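本章は、法律事務所向け事件管理システム「Solau」を新たに導入する事務所の管理責任者を対象とする。第3章の利用者登録が完了していない場合は、先に当該作業を終えること。

## 第4章 利益相反確認および受任登録の初期設定

### 4.1 適用範囲

本章で扱う設定は次のとおりである。

- 既存の当事者名簿の取込み
- 利益相反確認の照合条件
- 受任登録画面の必須項目
- 承認者および代行者の指定

報酬計算モジュール「Gilchrist」との連携については第7章に記載する。本章の設定のみでは請求書は発行されない。

> **注意** 照合機能は、登録済みの氏名、名称および関係者情報を機械的に突き合わせるものであり、受任の可否を判断するものではない。受任の可否は、各事務所の規程に従い、担当弁護士が判断すること。

### 4.2 作業前の確認

作業に着手する前に、次の事項を確認する。

1. 管理責任者の権限でログインしていること。画面右上の表示が「管理」となっていない場合は、いったんログアウトし、権限を切り替える。
2. 旧システムの当事者名簿が、CSV形式で出力されていること。文字コードはUTF-8とする。
3. 名簿に「依頼者」「相手方」「関係者」の区分列が含まれていること。
4. 取込み作業中、他の利用者が当事者情報を編集しないよう、所内に周知されていること。

複数の拠点を有する事務所では、拠点ごとに名簿を分けず、一つのファイルに統合してから取り込む。Clellholm事務所での導入時には、拠点別に取り込んだ結果、同一法人が二重に登録された例が37件確認された。統合後に生じた重複は、4.4の名寄せ画面で処理することができる。
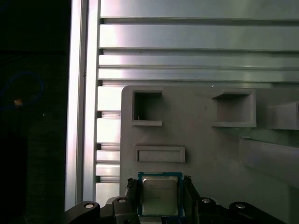
図4-1 デスクトップ用CPU

### 4.3 当事者名簿の取込み

1. 「管理」メニューから「名簿」を選び、「外部ファイルの取込み」を開く。
2. 「参照」を押し、対象のCSVファイルを指定する。
3. 列の対応表が表示されるので、左列(ファイル側)と右列(Solau側)の対応を確認する。「区分」「氏名または名称」「ふりがな」の三項目は必ず対応させる。
4. 「試行」を押す。この段階ではデータは保存されない。
5. 試行結果の一覧で、状態が「要確認」となった行を開き、内容を修正する。
6. すべての行が「可」となった後、「実行」を押す。
7. 完了通知が表示されたら、取込み件数を名簿の件数と照合し、結果を作業記録に残す。

名簿の件数が多い場合、手順4の試行に時間を要することがある。3,825件の名簿では、完了までに数十分を要した。処理中に画面を閉じても試行は継続し、結果は「処理履歴」から確認できる。

> **注意** 手順6の「実行」は取り消すことができない。誤って実行した場合は、新たな取込みを行わず、Tastettiの導入支援窓口に連絡すること。

旧姓、通称、旧商号は「別名」欄に登録する。別名は一当事者につき複数登録でき、いずれも照合の対象となる。旧システムで備考欄に旧姓を記入していた事務所では、備考欄の内容は自動的には別名へ移らないため、個別の転記が必要である。

### 4.4 名寄せ

同一人または同一法人と推定される登録は、「名寄せ候補」に表示される。処理は次の手順による。

1. 「名簿」から「名寄せ候補」を開く。
2. 候補の組を選び、住所、生年月日または法人番号、過去の事件番号を見比べる。
3. 同一と確認できた場合は「統合」を、別人と確認できた場合は「別人として確定」を選ぶ。
4. 判断がつかない場合は「保留」を選び、担当弁護士に照会する。

統合後に残す登録は、事件の件数が多い側が初期選択となる。変更するときは、統合確認画面で反対側の登録を指定する。統合した双方の事件は、残された登録の下に一覧表示される。

保留とした組は、照合の際に双方とも検索対象となる。ほぼ184組の候補が表示された事務所でも、保留を併用することにより、稼働開始を遅らせずに処理を進めることができた。

### 4.5 照合条件の設定

「管理」メニューの「利益相反確認」を開き、次の項目を設定する。

| 項目 | 初期値 | 設定の要点 |
|---|---|---|
| 氏名の一致 | 完全一致および読みの一致 | 異体字を含める場合は「異体字を同一視する」を有効にする |
| 別名の照合 | 有効 | 無効にしないこと |
| 終了事件の扱い | 含める | 除外には管理責任者二名の承認を要する |
| 関係者の範囲 | 区分「関係者」まで | 役員、保証人、親族を個別に指定できる |
| 相談のみの案件 | 含める | 受任に至らなかった相談も対象となる |

設定を終えたら「保存」を押し、続いて「照合の確認」で試験を行う。試験には、名簿に登録済みの当事者名を一つ、登録のない名を一つ使用する。前者が「該当あり」、後者が「該当なし」と表示されれば、設定は正しく反映されている。

初期値のまま稼働を開始し、後日に条件を変更する場合、変更前に行われた照合の結果は更新されない。再照合を要する案件は、案件一覧で選択し、「再照合」を押す。

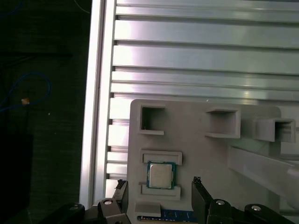 図4-2 溝付きアルミフレーム

### 4.6 受任登録画面の必須項目

受任登録は、利益相反確認の結果が確定した案件についてのみ行うことができる。必須項目の設定は次の手順による。

1. 「管理」メニューから「受任登録」を選び、「項目の設定」を開く。
2. 事件種別を選択する。事件種別ごとに異なる必須項目を設定することができる。
3. 必須とする項目の「必須」欄にチェックを入れる。
4. 委任契約書の添付を必須とする場合は、「契約書」欄を「添付必須」に切り替える。
5. 「プレビュー」で入力画面の表示を確認し、「保存」を押す。

次の項目は、すべての事件種別において必須であり、解除することができない。

- 依頼者の氏名または名称
- 相手方の氏名または名称(相手方のない事件では「なし」を選択)
- 事件の概要
- 主任弁護士
- 利益相反確認の実施日および確認者

賃貸借、労働、相続などの事件種別は、あらかじめ登録されている。事務所独自の種別を追加するときは、既存の種別を複写し、名称を変更する方法による。種別名に記号を用いた場合、帳票の出力時に記号が省略されることがある。

### 4.7 承認者および代行者の指定

承認者は、照合の結果が「該当あり」となった案件を確認し、次のいずれかを選択する。

- **差戻し** 情報の追加を求める場合
- **受任不可** 規程に照らして受任できないと判断した場合
- **承認** 該当する登録が同姓同名の別人であるなど、支障がないと判断した場合

指定の手順は次のとおりである。

1. 「管理」メニューの「承認経路」を開く。
2. 「承認者」欄に、弁護士資格を有する利用者を一名以上指定する。
3. 「代行者」欄に、承認者の不在時に承認を行う利用者を指定する。承認者と代行者を同一人とすることはできない。
4. 主任弁護士が承認者を兼ねる案件の扱いを「代行者へ回付」に設定する。
5. 「保存」を押し、指定された利用者の画面に「承認待ち」の欄が表示されることを確認する。

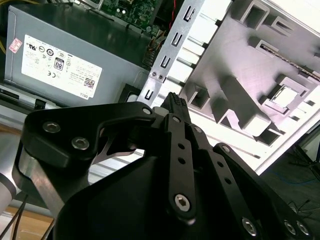
承認の理由は自由記述とするが、空欄のまま承認することはできない。記入した理由は閲覧記録とともに保存され、保存後の修正には追記の形式を用いる。理由欄には、判断の根拠となった登録番号を記載すること。依頼者から聴取した秘密に当たる内容は、理由欄に記入せず、閲覧制限を設定した事件記録に保存する。

承認待ちの案件が所定の日数を超えて処理されないときは、代行者に通知が送られる。日数の初期値は三日であり、休業日は算入しない。休業日は「暦の設定」で登録する。8月に夏季休業を設ける事務所では、休業開始前に登録を済ませておくこと。

### 4.8 閲覧制限

特定の弁護士を案件から遮断する必要がある場合は、案件画面の「閲覧制限」を使用する。

1. 対象の案件を開き、「閲覧制限」を選択する。
2. 「遮断する利用者」に該当者を追加する。
3. 秘書および事務職員が該当者を補助している場合は、その者も併せて追加する。
4. 「適用」を押す。

遮断された利用者の検索結果には、当該案件の番号、当事者名および概要のいずれも表示されない。ただし、利益相反確認においては、内容を伏せた上で「制限付き該当あり」と表示される。この表示が出た場合、利用者は承認者に照会するものとする。

> **注意** 閲覧制限は、適用前に印刷または出力された文書には及ばない。紙の記録および共有フォルダー内の写しについては、事務所の規程に従い別途措置を講じること。

### 4.9 表示される主な通知

| 通知 | 対応 |
|---|---|
| 区分が指定されていません | CSVの区分列を確認し、再度「試行」を行う |
| 文字コードを判別できません | UTF-8で保存し直す |
| 承認経路が未設定です | 4.7の手順により承認者を指定する |
| 上限件数を超えています | ファイルを分割し、順に取り込む |
| 照合結果の有効期間が過ぎています | 案件画面で「再照合」を行う |

通知番号1,443が表示された場合は、利用者側の操作では解消しない。画面の内容を控えた上で、導入支援窓口へ連絡すること。

### 4.10 問い合わせ先および改訂

本章の内容に関する問い合わせは、Tastetti導入支援窓口(文書担当:Gunnlaugur Ingvarsson)が受け付ける。連絡に際しては、事務所名、管理責任者名、通知番号および操作の時刻を記載すること。当事者の氏名や事件の内容を含む画面の写しは送付しないこと。

本章は2018年4月1日(日曜日)から適用する。旧版の4.5に記載されていた「簡易照合」は廃止され、同機能を使用していた事務所には、4.5の初期値が適用される。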